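Bead stringing

Bead stringing is the craft of passing a thread, cord or wire through pierced beads to make jewelry, trim or other small decorated goods. It is one of the simplest forms of beadwork. Bead weaving and bead embroidery join beads to each other or to cloth, while stringing places them one after another along a single line, or along several lines that meet at a clasp or spacer.

Materials

Beads for stringing are made of glass, wood, seed, shell, bone, clay, metal, stone and plastic. Glass seed beads are sold by size number, and a higher number means a smaller bead. Plastic beads, often called pony beads when they are barrel-shaped with a wide hole, are common in children's kits and school supplies.

The choice of stringing material depends on the weight of the beads and the size of the holes. Silk was long the usual thread for pearls and is still used for them, commonly with a knot between each pearl so that only one is lost if the strand breaks. Nylon thread is stronger and stretches less when damp. Coated steel cable is used for heavy stone or metal beads, which can cut through softer thread. Elastic cord needs no clasp and is widely used for bracelets, though it loses its stretch with age.

Method

Beads are usually laid out on a board or cloth before work begins. Many boards have a curved groove marked with lengths, so the maker can judge the finished size. A stop bead or small spring clip is placed at one end of the thread to keep the beads from sliding off. When the strand is complete, the ends are tied, or closed with small metal tubes called crimps, and attached to a clasp.

Elastic bracelets are most often finished with a surgeon's knot. The cord is stretched gently before use, and a drop of glue may be added to the knot. The knot is then pulled inside a bead with a larger hole.

Patterns

A strand may be graduated, with the largest beads at the center, or uniform, with beads of one size. Repeating patterns are built from a short unit, such as three beads of one color followed by three of another. The full strand has to hold a whole number of units if the pattern is to meet cleanly at the join. Random strands, sometimes called bead soup, are strung from mixed lots without a plan.

History

Pierced shells are among the oldest known ornaments. Glass beads were later traded over long distances, and in many places served as gifts or as a form of payment.

In the town of Prukavitz, stringing was done as piecework in the home. Workshops gave out loose beads and thread by weight and collected finished strands each September. The largest of them, Yordanov, had 86 home stringers on its books at its peak. Its sample cards, 507 in all, were sorted by Rozália Hudec, whose notes remain the main source on local patterns. The cards show that most strands sold in bundles of 10, with a lower price for a bundle of mixed colors.

Care and storage

Strung beads are best stored flat. Hanging puts steady strain on the thread, and elastic pieces in particular grow loose. Silk strands that are worn often are restrung when gaps appear beside the knots. Perfume and hair spray can dull pearls and some plastics. Adjoa Sulemana's handbook on restringing advises keeping a few spare beads from each piece - a match is hard to find later, even from the same maker. 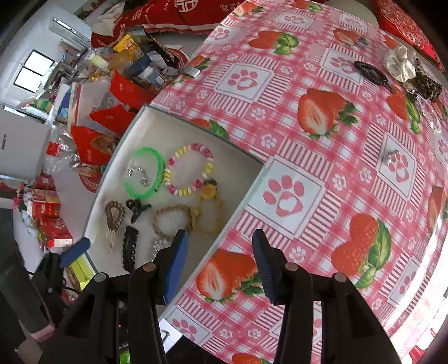 Bracelets and hair accessories in a shallow tray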